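FOR IMMEDIATE RELEASE

Fominell Tour Adopts Revised Cut Rule and Pace-of-Play Standard for Thambiah Open

TIMAU, 2026-03-11 — The Fominell Tour today published the conditions of competition for the Thambiah Open, the opening stroke-play event of its season. The document replaces the conditions used last year and changes four areas of play: the 36-hole cut, the pace-of-play standard, the procedure for suspended rounds and the method of breaking ties. The changes apply to all tour events this season unless a host club is granted a written exception.

The Thambiah Open will be contested over 72 holes at the Timau course. The starting field is set at 109 players. Entries closed in February, and the alternate list will remain open until one hour before the first starting time on the opening day.

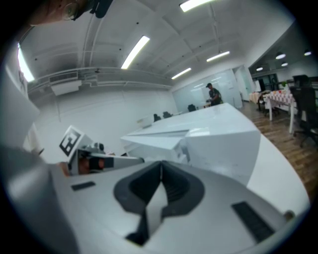

Open-plan office interior.

Cut Rule

Under the revised rule, the low 60 scores and ties after 36 holes will advance to the third round. The previous conditions advanced the low 70 and ties, together with any player within 10 strokes of the lead. The 10-stroke provision has been removed. On two occasions last season it produced a third-round field too large to play in twosomes from the first tee, and the tour was forced to use a two-tee start in weather that did not otherwise call for one.

A secondary cut after 54 holes will not be used. Players who make the 36-hole cut and complete all four rounds will receive ranking points according to the published scale. Players who make the cut and then withdraw without a medical certificate will receive no points.

"The earlier rule was written for smaller fields and did not hold up once entries increased," said Mohcine Filali, director of competitions for the Fominell Tour. "We modeled the new number against every event of the last few seasons. Third-round fields stay within a size that can be played from one tee in the available daylight, with enough margin left over for a delay."

Pace of Play

The time allowed for a group of three to complete 18 holes at Timau is set at 4 hours 38 minutes. For a group of two, the allowance is 3 hours 55 minutes. A group is out of position when it exceeds the time allowed for the holes it has completed and has also lost its place behind the group ahead. Both conditions must be met before timing begins.

Once a group is being timed, each player has 40 seconds to play a stroke. An additional 10 seconds is given to the first player to hit on a par-3 tee, on an approach to the green, and on or around the putting green. The first bad time results in a warning. The second carries a penalty of one stroke, and the third a further penalty of two strokes. A fourth results in disqualification. Bad times carry over from one hole to the next but are cleared at the end of the round.

Fines for slow play will be assessed separately from stroke penalties and will be recorded over the full season. The schedule of fines is attached to the conditions as an appendix.

Suspended Rounds

If play is suspended for a dangerous situation, players must stop immediately and may not complete the hole in progress. For other suspensions, including darkness, a group between holes must not resume until instructed. A group that has started a hole may finish it.

The minimum length of the event is 36 holes. If 54 holes cannot be completed by the scheduled end of the final day, the result will stand at 36 holes and ranking points will be reduced by half. The tour will not extend the event by more than one day.

Ties

A tie for first place will be decided by a hole-by-hole playoff, beginning on the 18th hole and continuing on the 10th and 18th in rotation. The former 3-hole aggregate playoff has been withdrawn. Ties for all other positions will stand, and the points for the tied places will be added together and divided equally. 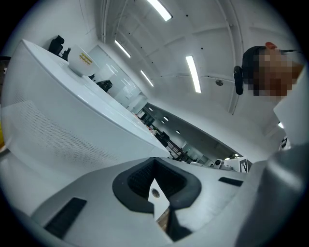

Photo: Fominell Tour

Course Setup

The Timau course will play to a par of 71. The 6th hole, previously a par 5, has been converted to a par 4 by use of a forward tee. Primary rough will be maintained at 3 inches, with an intermediate cut along each fairway. Hole locations will be set each morning by the course setup staff and posted at the first and 10th tees before the first group starts.

"The conversion of the sixth is the change players will notice first," said Akihiko Katayama, head of course setup. "The green was built to receive a long iron, so the shorter yardage suits it. We expect the hole to rank among the harder par 4s over four rounds."

Spectators and Scoring

Daily admission is limited to 400 spectators, with up to 200 additional places for holders of season passes. Parking is available at the north entrance only. Live scoring will be supplied by Fullorum, the tour's scoring contractor, with hole-by-hole updates entered by walking scorers. Official results will be those shown on the signed scorecards. Where the live feed and a scorecard differ, the scorecard will be used.

Availability of Documents

The full conditions of competition, the schedule of fines and the ranking points scale are available from the tour office on request. Printed copies will be issued to players at registration. Requests for media accreditation must be received in writing and must name the publication and each person attending.

About the Fominell Tour

The Fominell Tour is a professional golf tour conducting stroke-play events over 54 and 72 holes.

Media Contact
Competitions Office, Fominell Tour, Timau

###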